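The Case for Keeping the Home Broadcast at Home

Edem Baidoo
11/06/2022

The board of the Arkden Summer League will decide before the end of February whether its member clubs should continue to produce their own game broadcasts or hand that work to a single remote provider. The proposal before the board would have every game called from a central studio, using a fixed video feed from each ballpark and one pool of announcers assigned by rotation. I have read the proposal in full. It is careful, it is well written, and I believe it should be declined.

I should state my interest. I called games for the Vudarow club over many summers, first on a station that no longer exists and later through an online stream. I am no longer paid by the club or the league. Readers may weigh my opinion accordingly.

The argument for central production rests mainly on cost, and cost is a serious matter for clubs of this size. Vudarow spent $852 per home date on its broadcast last season, counting the announcer, the engineer, the line and the share of equipment. The proposal would lower that figure considerably. For a club that plays in a park with 670 fixed seats and draws fewer people than that on many nights, the difference could pay for a groundskeeper's helper or a better set of lights. I do not dismiss that. Anyone who has sat through a rain delay at Chaudhary Field and watched the staff drag the tarp with too few hands understands where money is short.

The second argument is reliability. Local broadcasts fail. The line drops, the engineer has another job and arrives in the third inning, the batteries in the field microphone were never changed. The provider offers a guaranteed start time and a backup feed. Families of players, many of whom live several states away, have asked the league for years to make the streams dependable, and they are right to ask.

Against these arguments I would set several considerations that the proposal mentions only in passing or leaves out.

The first concerns what a broadcast at this level is for. A major league broadcast serves an audience that already has access to statistics, replays, beat reporters and a long season of prior coverage. The announcer adds to a large supply of information. In a summer league the announcer is very often the only supply there is. There is no newspaper reporter in the press box at Vudarow and there has not been one for a long time. When a left-hander is scratched an hour before first pitch, the broadcast is where the public learns of it, and it learns because the announcer walked down to the dugout and asked the manager. A person in a studio, watching a camera fixed above home plate, will learn that a different pitcher is on the mound and will say so. He will not be able to say why.

The proposal answers that clubs may send written notes to the studio before each game. I have written such notes for visiting announcers. They are useful for pronunciation and hometowns. They go out of date at about the time the anthem is sung. Much of what I was able to tell listeners came from standing near the batting cage, from the umpires' room, or from the older gentleman who ran the scoreboard and had seen more baseball in that park than any three of the rest of us. A form with blank lines on it will not collect those things.

The second consideration is the camera itself. The feed described in the proposal covers the infield and most of the outfield. It does not cover the bullpens, either corner, or the foul ground behind third base. At Chaudhary Field the right field fence turns sharply toward the line, and a ball hit into that pocket disappears from any camera placed behind the plate. A local announcer knows to lean out of the booth. I have listened to two of the trial broadcasts conducted last summer under the proposed arrangement, and in one of them a triple into that corner was described as a foul ball until the runner was seen standing on third base. The announcer was skilled and corrected himself promptly. He was given too little to work with.

The third consideration is training. The league describes itself, in its own charter, as a place for the development of young players, and it has long extended the same opportunity to young umpires, trainers and broadcasters. Each club's booth has usually had a student in it. Some of these students were very poor when they started, as I was. They learned by preparing for a game, calling it, and then having to meet the shortstop's mother at the concession stand the next evening after describing her son's error in more detail than was needed. There is a discipline in that meeting which I do not know how to teach in any other way. The rotation pool would employ experienced announcers, and the proposal says plainly that trainees would not be placed on live games. I understand the decision from the provider's side. From the league's side, it closes a door that the charter says should be open.

The fourth consideration is the record. Vudarow has played for 55 seasons. The club holds 206 recorded broadcasts from that period, most of them on cassette, some transferred to disc, all of them stored in a metal cabinet under the first base stands. They are incomplete and many are hard to listen to. They are also the only account in sound of how the game was played in that town and who came to watch it. On one of them a rainstorm can be heard arriving from the outfield side, and the announcer, who was also the high school's driving instructor, stops describing the game and reads out the license plates of cars with their windows down.

Under the terms circulated to the clubs, recordings made by the central provider would be held on the Celix platform for the length of the contract and could be removed afterward. Clubs could buy copies. The price is not stated. I would urge every board member, whatever his or her view of the larger question, to read that clause again and to ask for it to be rewritten. A club should own the sound of its own games without paying twice for it.

It has been put to me that my position is a sentimental one and that listeners have moved on. The evidence offered is that audiences for local streams are small. They are small. They have always been small, and the league never judged them by size in the past. A broadcast heard by a player's grandparents, by a former resident now living abroad, and by a few people at the nursing home on the county road was considered to be doing its work. If the league now wishes to adopt a different standard, it should say so openly and apply it to the games as well, many of which would not pass.

I would also ask the board to consider how the clubs differ. Two of them sit close to large cities and compete with other entertainment every night. For these clubs, a polished studio broadcast may well be an improvement, and I see no reason to forbid it. Others, Vudarow among them, are the principal summer activity in their towns. The weakness of the proposal is that it treats both kinds of club in the same way and requires all of them to join. The discount depends on full participation, and so the clubs with the most to lose are being asked to make the arithmetic work for the others.

A more modest plan is available. The league could buy shared equipment in bulk and lend it to clubs at cost. It could employ one traveling engineer during the season, whose job would be to visit each park, repair what is broken and show local staff how to keep it running. It could set a minimum standard for start time and sound quality, with a season's grace to reach it. It could offer the central service to any club that wants it and set the price for the number that accept. None of this would equal the savings in the proposal. It would address the complaint that families have made, which was that the streams did not work. I have not found a letter in the public file complaining that the announcers were in the ballpark.

The question of pay should be raised as well. Part of the reason local production is unreliable is that the people who do it are paid late or paid in meal vouchers, and they leave when something steadier comes along. A league that is prepared to sign a contract with an outside company, with payment due on fixed dates and penalties for delay, might first try extending the same courtesy to its own announcers.

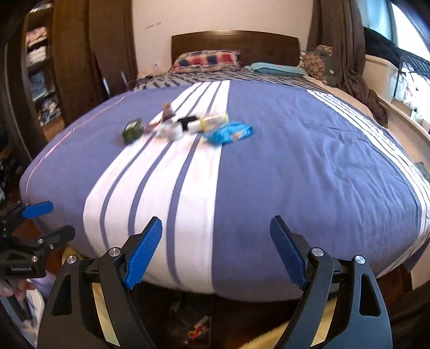 The board has invited written comments from clubs, season ticket holders and the general public, and these will be read before the vote. I have submitted mine in much the same form as it appears here, with a request that the trial broadcasts be made available to every club so that members may hear them in full. I hope those who listen to the games will write as well, including those who disagree with me about the studio, and that they will mention which park they listen to and how often the stream has failed them.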